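Irkier Intake Kit for Child Advocacy and Victim Law Offices

By Jerome Belmonte
Last updated: November
14 shares | 2 comments

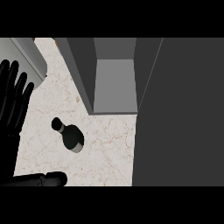

What it is

A paper intake and document kit for small firms and legal aid offices that take civil abuse cases, mostly adult survivors coming forward years later. Forms, folders, tabs, a locking document pouch. No software. No login. Works when the client is sitting in a hallway outside a courtroom and the wifi is down.

Put together by Irkier with Hongmei Meng, who ran intake at Macapagal for a long time and got tired of photocopies of photocopies.

What's in the box

20 client folders, heavy stock, two-hole punched at top
50 first-contact sheets, one page, front only
50 timeline sheets, landscape
20 release forms (records, school, medical), blank where your state language goes
2 locking pouches, letter size, keyed the same
Tab set, printed, plus a blank set
Short guide, stapled

Refills sold seperately. Sheets come in packs of 300, any mix of first-contact and timeline. Folders in 20s.

The first-contact sheet

Most people ask about this one. It's short on purpose. Name, safe way to reach the person, safe hours to call, whether a voicemail is OK, whether anything with a deadline has already been filed. Then a box for dates, as close as the client can get. "Summer before eighth grade" is a fine answer and there's room to write it that way.

No space for a full account of what happened. That goes in the attorney's own notes, taken by the attorney, later. Meng was firm on this. A front desk person shouldn't be writing down a statement that somebody may ask for in discovery.

Age at the time, and age now, sit side by side at the top right. Filing windows turn on those two and you want them where you can see them without flipping.

The timeline sheet

Wide page, one line across the middle. Known dates above, everything else below. Space down the side for employer, school, agency, league, whoever had charge of the kids. Second column for who was told and when. That column gets used more than anything else in the kit, going by the sheets testers described to us (no client papers were shared, obviously).

Pencil works best. The stock takes erasing OK, better than the old version.

Pouches

Zip with a small key lock. Fits a full folder plus a legal pad if you push. Meant for carrying between office and court, not for storage. They are not fireproof and not waterproof. Get a real cabinet for the originals.

Both pouches open with the same key. If you need them keyed different, say so in the order notes before it ships. Can't swap after.

What changed in this version

- Release forms now three seperate pages, used to be one long one. Clients were signing all of it when they only meant to sign for school records.
- Bigger signature line
- "Victim" taken off the folder tabs. They now say Client. Folders get left on desks.
- Guide rewritten, shorter
- The interpreter line moved up from the back to page one

Who uses it

Stirham, a four-lawyer office, has been on it since the first run. Flusenby uses the timeline sheets only and skips the rest, fine by us. Sheets can be ordered alone.

Not a great fit for criminal defense or prosecutors offices. Different forms, different rules.

Please read

Forms are a starting point. Not legal advice, not checked against your state's filing deadlines or your mandatory reporting rules. Have a licensed attorney go over every page before a client sees it. The release forms in particular need your own language dropped in, they will not hold up blank.

Ordering

Kits ship flat, plain carton, no product name on the outside. Legal aid and nonprofit offices get the refill packs at cost, email from your office address and we'll set it up. Purchase orders OK. Returns on unopened packs only. Samples of the two main sheets are free, just ask, one set per office.

2 comments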